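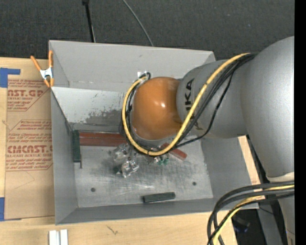 What did people think of the Jultalero open day in Sturnville? Worth the drive if they run it again in April, mostly for the bin picking demo and the chance to talk to the people who set it up.

gantrygoose
I drove 172 miles for this and I'd do it again! The big draw for me was the KUKA working over the metal bin. Bars and blocks lying every which way in there, plus a couple of crumpled shiny bits, and my own cell at home would choke on those. I stayed way too long and missed the Fröhlich talk.

mudflap47
Eh. I got bored. I wanted to hear cycle times and the guy at the table kept saying "it depends." Also $12 for parking??

gantrygoose
Well, it does depend — shiny stuff in a scratched up metal bin is a pain for any vision setup. I'd rather hear that than a made-up number.

mudflap47
Fine, but bring a chart or something. Clakerlow had one at theirs, 341 picks logged with every miss marked.

pennywasher
Kinda with mudflap on the numbers. But I liked seeing a setup that looks like my shop, orange-handled spring clamp on the bin and blue tape on the table. Did anybody ask how they route that yellow cable? Mine snags at the wrist every time.

gantrygoose
I asked! She said to leave more slack than you think and then run it slow through the worst pose. I'm trying that tonight, will post back.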